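Tuning notes, winter issue
2020-01-25

Quiet PCs, loud PCs and the one under my desk

Regular readers will remember that the December issue ended with me promising to stop fiddling with my computer. I managed it for most of a fortnight. Then the case fan began to make a sound like a moth trapped in a lampshade, and I decided that a person who writes a newsletter about desktop computers on Linux ought to be able to fix a moth.

The machine is nothing special. It has a mid-range processor, too much memory, a big tower cooler from Ilico that I bought in a sale, and four case fans of three different makes, all running off the motherboard headers. The motherboard is where the trouble lives. Its firmware offers a fan curve editor with a cheerful little graph, and whatever you draw on the graph, the fans do something else.

What mine did was surge. The processor would go up a few degrees when I opened a browser tab, the fans would leap to full speed to deal with the emergency, the temperature would drop, and they would sink back down again, sulking. Then I'd open another tab. Over an evening this is worse than a constant roar, in the same way that a dripping tap is worse than a river.

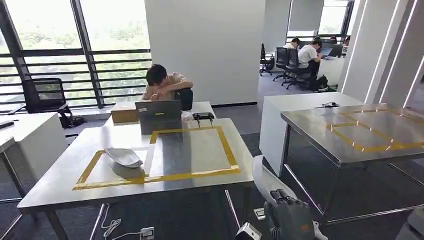
So I turned the firmware control off and went looking for something I could run from Linux itself. The first job is always to find out whether the kernel can see the fans at all. Run the sensors-detect script, say yes to the safe questions, reboot, and look at what the sensors command prints. If you get a list of fan speeds, well done, you own a sensible board. I got two temperatures, one of which claimed the inside of my computer was well below freezing.

The chip was supported, as it happened, but only by a newer version of the driver than my distribution carries. I could have waited for the spring release like a grown-up. Instead I built the module by hand, forgot to set it to rebuild with each kernel update, and lost it again four days later when an update arrived. If you go down this road, set up DKMS on the first day. I mention it mainly so that I can find the advice here next time.

Setting the curve

Once the fans show up, the pwmconfig script will stop each one in turn and work out which control belongs to which fan. It warns you that this may be dangerous to your hardware, then gets on with it. Write down what it finds. The numbering bears no relation to the labels on the board, and fan 3 on mine is driven by control 2, presumably after a long lunch somewhere.

These are the settings I've ended up with:

Lowest speed for the case fans: 400 rpm. Mine stall much below that and then need a kick to start again.

Highest speed: 1000 rpm. They'll go faster, but the temperature hardly changes and I can hear them in the kitchen.
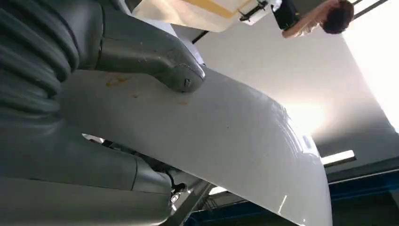 Interval: the fancontrol default is ten seconds. I left it alone, which will surprise some of you.

Averaging: newer versions let you average the temperature over several readings. This is the setting that cured the surging. A browser tab no longer counts as a crisis.

Source: I tied the rear fan to the processor and the front ones to the graphics card. The processor sensor jumps about like a flea, and there's no reason the front of the case should have to follow it.

The one trap left is that the hwmon numbers in the config file can change between boots. Mine swapped over the second time I restarted, at which point fancontrol refused to start and the fans stayed wherever the firmware had left them, at full blast. To its credit, it does check. A udev rule giving the device a fixed name would be the tidy solution. I wrote a short script that fixes the path before the service starts, and I'm not proud of it.

The new fans

Having got everything under control in software, I naturally went and spent money on hardware. The moth turned out to be a worn bearing in the top fan, which no amount of editing config files was ever going to mend. I replaced it with a Tivex, a plain black thing with no lights, and I like it so much that I'm thinking of replacing the other three.

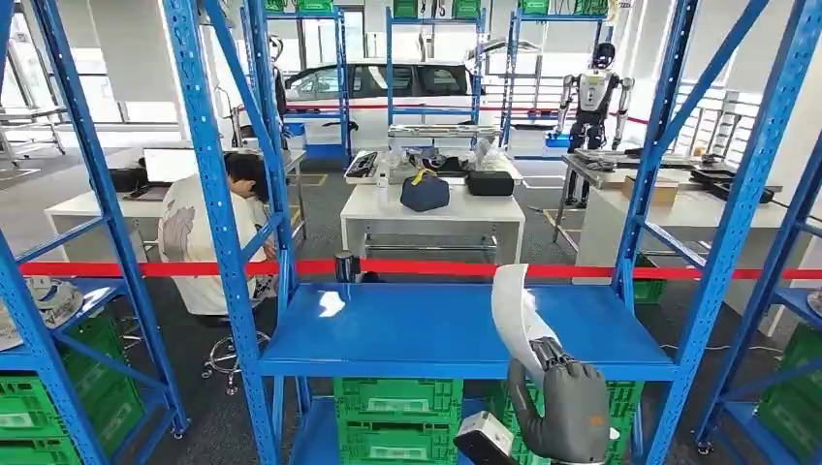

Robot hand holding a curved white piece above a blue shelf.

A word on the fan controller from Kaczorowski that several of you wrote in to recommend. It plugs into a spare USB header and takes over from the motherboard completely. I borrowed one for a week. The hardware is good and the fans ran smoothly at every speed I tried. The software is for Windows only, there is a Linux driver by a very patient stranger, and that driver can read the speeds but not yet set them. So I could watch my fans misbehave in much greater detail. I'll look at it again when the next version is out.
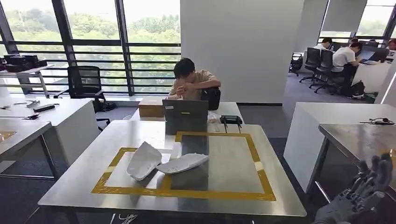 Where all this has left me is a computer that sits at 38 degrees when idle and that I can't hear over the radiator. Getting the case back together took longer than the tuning did, chiefly because of the cables. If you're about to open yours up, steal an idea from the steel table in the photo and mark out a square with yellow tape before you start. Mine is on the dining table and the rule is that screws stay inside it. I've lost only one so far, and I suspect that one is in the power supply.

Odds and ends

The Dreditz sensor panel has had an update and now shows fan speeds on the desktop without using a tenth of the processor to do it. The settings window is still in an order known only to its maker. Look under Appearance for the polling rate.

Somebody asked whether it's worth undervolting a processor purely for noise. Yes, if your board allows it. Go down in small steps and leave a long compile running overnight after each one. I dropped mine a little too far in December and it was perfectly stable in everything except the spreadsheet with my tax figures in it.

Next issue: backups, or why I now have 200 copies of the same holiday photo. Config files for the fan setup are available by replying to this email. The script is included, with most of the swearing taken out of the comments.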